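Skilladus Hand-Held Gripper Kit: Equipment Review for Demonstration Collection

Equipment Review Desk, Vernidard Laboratory
February
7 min read

This review covers the Skilladus hand-held gripper kit as used by our laboratory to gather manipulation examples for policy training. It is intended for groups that are choosing collection hardware and already have a training pipeline in place.

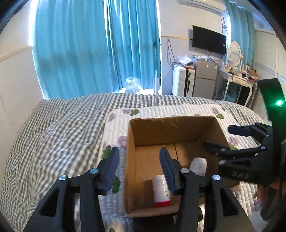

The gripper open over a cardboard box holding two bottles, during collection in a furnished room.

Scope of the review

The laboratory used the kit over one collection period, in the Kurtuluş apartments and in a small number of office rooms. Operators recorded 3,913 demonstrations in total. Of these, 2,206 passed review and were admitted to the training set. The remainder were set aside for tracking loss, incomplete motion, or an object leaving the view before release. The kit was purchased at the standard price, and the manufacturer had no part in this assessment.

The task set was kept narrow on purpose. Operators picked up household containers, placed them into open boxes, removed them again, and moved them between soft and hard surfaces. Soft surfaces were of particular interest to the laboratory. Earlier sets had been recorded almost entirely on tables, and the policies trained on them performed poorly when the supporting surface gave way under load.

Construction and finger pads

The jaws are black linkage plates held with round silver screws, and each ends in a blue ribbed pad. The screw heads are easy to reach with the supplied driver, and a jaw can be removed and refitted in a few minutes. Two screws on one unit worked loose during the period. The manual does not give a tightening schedule, and the laboratory adopted a check at the start of each session.

The ribbed pads are the strongest part of the design. They hold smooth plastic bottles well and conform to rounded shapes without heavy squeezing. Performance on flat cardboard was less consistent. When an operator gripped a box by its wall, the pads tended to slide upward unless the jaws were set low, and a number of takes were repeated on this account. Pads wear first along the outer ribs. A spare pair is included, and further pairs must be ordered separately.

Reaching inside a container is possible but requires practice. With the jaws open, one pad can be lowered into a box of moderate size while the other stays outside, or both can be brought in if the objects are spaced apart. New operators frequently touched the near edge of the box on approach. The laboratory retained such takes when the object was still placed correctly, as contact of this kind is useful in training.

Camera view

The wide view takes in the jaws, the object, and a large part of the surrounding room. For learning purposes this is a clear advantage. The policy receives the same near view of the pads in every take, while the background changes from site to site. In bedrooms the view included curtains, luggage, furniture, and patterned bedding, and the laboratory made no attempt to tidy these before recording.

There are two reservations. The jaws occupy much of the lower part of the view, and an object standing directly behind one of them may be partly hidden for most of a take. Bright windows also affected the exposure in several rooms. Tracking was generally sound where the bedding had a pattern and weaker in front of plain walls.

Because the view is so wide, it records a good deal of the room. Groups working in occupied homes should obtain written consent that covers the whole interior, and should agree in advance on how personal items will be handled.

Handling and operator fatigue

The grip is comfortable for short periods. Weight sits forward of the hand, which becomes noticeable when the tool is held over a low surface such as a bed. Operators were asked to stop after 60 takes and rest before continuing. Those who went beyond this produced faster but less even motions, and their rejection rate rose.

The indicator light on the mount is green when the unit is ready. It is placed to the side and is simple to check at a glance. An audible signal would be a welcome addition, particularly for operators who are watching the object closely.

Software

Takes are exported through Sinden, the desktop program supplied with the kit. Import is dependable and jaw width is aligned with the video without manual correction. Labeling is less satisfactory. Task names must be typed again for each batch, and there is no means of marking a take as usable in part. The laboratory lost 544 takes from an early batch to a naming conflict and recovered them only from the memory cards. Users should keep the cards until the export has been verified.

Training results

A policy trained on the admitted set learned to place bottles into open boxes on both tables and beds. Results on beds improved markedly over the laboratory's previous set. Removal of bottles from boxes remained difficult, especially where two stood close together, and further collection is planned for that task.

Assessment

The kit is recommended for groups collecting in real rooms with a small staff. Its pads, view, and export alignment are good. Purchasers should budget for replacement pads, allow a training day for each new operator, and prepare their own naming rules before the first session. Groups whose work depends on gripping thin cardboard or other flat material should request a trial unit first.

Related items
Sinden Export Program: Notes on Batch Naming
Collecting on Soft Surfaces: Procedures from the Kurtuluş Apartments
Replacement Finger Pads: A Wear Comparison
Consent Forms for Recording in Occupied Homes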